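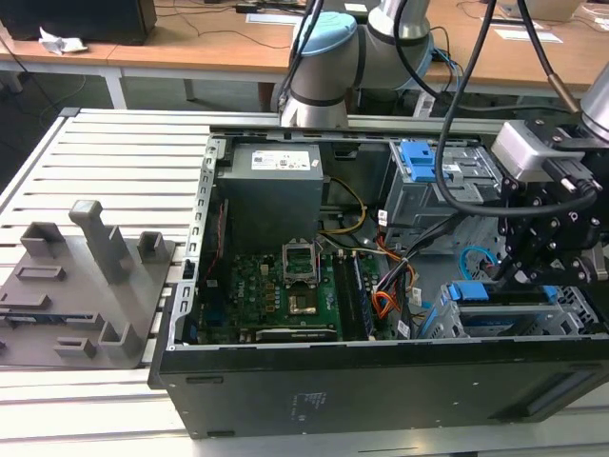

Offenes Computergehäuse auf einem Arbeitstisch, die Seitenwand ist abgenommen.

Warum hält die Schraube in der Wand?
Werkstattwissen für Kinder, August 2020

Bei fast allen Leuten hängt irgendetwas an der Wand. Ein Regal, eine Garderobe, ein Spiegel oder das Bild von der Großtante, das nur wegen der Großtante hängt. Meistens schaut man auf das Regal und denkt: Schönes Regal. Kaum jemand denkt: Schöner Dübel. Das ist ungerecht, denn ohne den Dübel läge das Regal auf dem Sofa.

Was ist überhaupt ein Dübel?

Ein Dübel ist ein kleines Röhrchen, meistens aus Kunststoff, oft grau, manchmal rot oder grün. Vorne hat er einen Schlitz, außen ein paar Rillen oder Zacken. In der Verpackung sieht er aus wie etwas, das von einem Spielzeug abgebrochen ist. Man bohrt ein Loch in die Wand, steckt ihn hinein und dreht dann eine Schraube in ihn hinein. Danach sieht ihn niemand mehr, bis zum nächsten Umzug.

Warum schraubt man nicht einfach in den Stein?

Probieren wir es in Gedanken. In Holz geht das Schrauben gut. Holz besteht aus Fasern, und das Gewinde, also die schräge Rille, die sich um die Schraube wickelt, schneidet sich dazwischen hinein. Die Fasern geben ein bisschen nach und drücken dann zurück. Die Schraube sitzt fest.

Stein gibt nicht nach. Eine gewöhnliche Holzschraube beißt sich daran die Zähne aus. Bohrt man ein Loch vor, wird es auch nicht besser: Ist das Loch zu klein, geht die Schraube nicht hinein. Ist es groß genug, geht sie wunderbar hinein und genauso wunderbar wieder heraus. Das Regal würde ungefähr so lange hängen, wie man es festhält.

Der Dübel ist also ein Vermittler. Auf der Innenseite ist er weich genug für die Schraube, nach außen drückt er kräftig gegen den Stein.

Der Trick mit dem Dickwerden

Wenn man die Schraube in den Dübel dreht, hat der ein Problem: In seinem Inneren ist es zu eng. Die Schraube ist dicker als der Platz, den er ihr anbietet. Weil er vorne geschlitzt ist, kann er auseinandergehen. Das tut er auch, aber nur ein kleines Stück, dann kommt schon die Lochwand. Jetzt presst die Schraube den Dübel gegen den Stein, und zwar nach allen Seiten.

Die Kraft, die ihn nun festhält, heißt Reibung. Du kennst sie von nassen Socken, die nicht über die Ferse wollen. Je stärker zwei Dinge aneinandergedrückt werden, desto schwerer lassen sie sich gegeneinander verschieben.

Zum Ausprobieren: Steck einen Finger locker in den Hals einer leeren Flasche aus weichem Kunststoff. Er rutscht leicht wieder heraus. Bitte nimm einen Finger, der wirklich locker hineinpasst. Einen Finger, der zu fest in einer Flasche sitzt, braucht man im Alltag selten. Besser geht es mit einem Korken: Zieh an einem, der schräg und lose im Flaschenhals steckt, und dann an einem, der richtig hineingedrückt wurde. Der zweite hat verstanden, worum es beim Dübel geht.

Früher nahm man Holz

In Ternham steht ein Haus, das 130 Jahre alt ist. Als dort im Flur eine neue Garderobe angebracht werden sollte, kamen unter der Tapete kleine Holzstücke zum Vorschein, die in der Mauer steckten. Das waren die Dübel von damals. Man schlug ein Loch in die Wand, was ordentlich Staub machte, setzte einen Holzklotz mit Gips ein und wartete, bis der Gips hart war. Erst dann durfte geschraubt werden. Wer fünf Bilder aufhängen wollte, hatte an diesem Tag nichts anderes vor.

Zwei der alten Klötze hielten übrigens noch bombenfest. Der dritte kam einem entgegen, sobald man ihn ansah.

Wand ist nicht gleich Wand

Klopf einmal mit dem Knöchel an verschiedene Wände in der Wohnung. Nicht um sieben Uhr früh, die Nachbarn möchten auch etwas von ihrem Wochenende haben.

Klingt es dumpf und tut der Knöchel weh, ist die Wand massiv, zum Beispiel aus Beton oder Vollziegeln. Dort fühlt sich der normale Dübel wohl.

Klingt es hohl wie eine Trommel, dann ist es wahrscheinlich eine Wand aus Gipskartonplatten. Dahinter ist Luft, vielleicht auch etwas Dämmung. Ein gewöhnlicher Dübel würde sich in dieser dünnen Platte kaum festhalten können, er hätte ja fast nichts, wogegen er drücken kann. Darum gibt es Hohlraumdübel. Manche klappen hinter der Platte auf wie ein Regenschirm, andere knicken zu einem dicken Knoten zusammen. Beide passen dann nicht mehr durch das Loch zurück.

Es gibt auch Lochziegel, die innen lauter kleine Kammern haben. Da bohrt man erst durch Stein, dann durch nichts, dann wieder durch Stein. Für diese Steine gibt es lange Dübel, die sich an mehreren Stellen festhalten.

Deshalb ist das Dübelregal im Baumarkt so lang. Im Baumarkt Prumadik hängt neben dem Dübelregal eine Tafel mit der Aufschrift »Welche Wand haben Sie?«. Davor stehen oft Erwachsene und machen ein Gesicht, als hätte man sie nach der Hauptstadt von Burkina Faso gefragt. (Ouagadougou. Bitte sehr.) Der graue Standarddübel hat dort die Artikelnummer 2432, und in einer Schachtel liegen 80 Stück. Man braucht für ein Regal meistens 4. Die übrigen wohnen danach in einer Schublade und werden nie gefunden, wenn man sie sucht.

Warum fällt das Regal trotzdem herunter?

Dafür gibt es mehrere Möglichkeiten, und alle sind ein bisschen peinlich.

Das Loch kann zu groß sein. Wenn der Bohrer beim Bohren wackelt, wird aus dem runden Loch ein Ei. Der Dübel liegt dann nur noch an zwei Seiten an und dreht sich beim Schrauben fröhlich mit.

Im Loch kann Staub liegen. Er wirkt zwischen Dübel und Stein wie Mehl auf der Arbeitsplatte, da klebt der Teig auch nicht mehr. Man saugt das Loch aus oder pustet es frei. Wer pustet, macht vorher die Augen zu. Wer das vergisst, vergisst es nur einmal.

Oder das Regal ist sehr tief und vorne schwer beladen. Dann wird es zum Hebel. Halte ein dickes Buch dicht am Bauch und danach mit ausgestrecktem Arm: Das Buch wiegt gleich viel, aber der Arm beschwert sich. Der oberen Schraube geht es mit dem Regal genauso, an ihr wird gezogen statt nur gedrückt. Schwere Bücher stellt man also lieber nach hinten an die Wand.

Und wer darf bohren?

Erwachsene, oder du zusammen mit einem Erwachsenen, der dabei nicht telefoniert. In Wänden laufen nämlich Stromleitungen und Wasserrohre. Leitungen gehen oft senkrecht oder waagerecht von Steckdosen und Lichtschaltern weg, aber verlassen kann man sich darauf nicht, besonders in alten Häusern. Deshalb sucht man vorher mit einem Ortungsgerät. Eine Schutzbrille gehört auf die Nase. Auf der Stirn sieht sie zwar lässiger aus, schützt aber nur die Stirn.

Sehr wichtig ist auch der Mensch, der beim Bohren den Staubsauger unter das Loch hält. Diese Arbeit wird unterschätzt und fast immer an Kinder vergeben. Man darf dabei mit Kennerblick nicken und fragen, ob die Wasserwaage schon dran war. Meistens war sie es nicht.

Kleines Wörterbuch

Gewinde: die Rille, die sich wie eine Wendeltreppe um die Schraube windet.
Reibung: hält Dübel fest und bremst Kinder auf der Rutsche, wenn sie kurze Hosen anhaben.
Hohlraum: der Teil der Wand, der aus Luft besteht.
Wasserwaage: zeigt an, ob etwas gerade hängt. Wird gern erst danach geholt.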